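Trirkon - Preguntas frecuentes del módulo de percepción

¿Qué versión necesito para los objetos transparentes?
La 2.13 o una posterior. Las anteriores usan solamente la profundidad, y con plástico o vidrio la nube de puntos sale con agujeros.

¿Por qué el planificador rechaza el agarre si la botella se ve bien?
Casi siempre es el umbral de confianza. Los relieves del plástico deforman el contorno y la máscara cambia de un cuadro al otro. Recomendamos promediar 10 cuadros antes de pedir la pose.
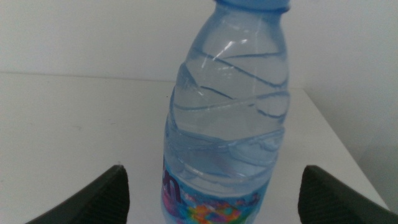
Botella de agua entre los dos dedos abiertos, vista desde la cámara de muñeca.

¿Debo calibrar de nuevo si cambio los dedos?
Sí. El comando es el mismo de la primera vez - no hace falta borrar el archivo anterior.

¿Qué significa el error 268?
Que la transformación entre cámara y pinza llegó con retraso. Revise los relojes de las dos máquinas.

Página mantenida por Javiera Yáñez y Mirjam Holzer.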